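Search this site Go
Home News Projects People Contact

Hand-held grippers give Risel its training data

Sat 26 August

The robotics group at Holelard has published a first result from Risel, its project on teaching robot arms without using a robot arm. People carry out the task themselves with a hand-held gripper, and a camera on the tool records each movement.

The group collected 3,000 demonstrations at the Oline laboratory. A policy trained on these recordings completed 82 per cent of its pick-and-place trials. The earlier policy, trained by remote control of the arm, reached 60 per cent.
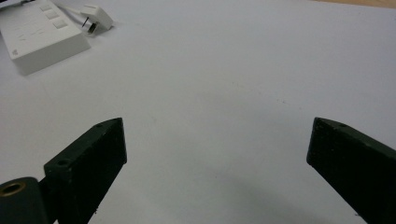

What the camera learns from

Both black fingers stay in the camera's view when they are open, with the table between them. The model therefore learns the distance from fingertip to object directly from the picture, and the colour of the table matters less than the group had expected.

Tests with soft objects were weaker, with 27 per cent completed. The group will repeat them in December with its partner Ha.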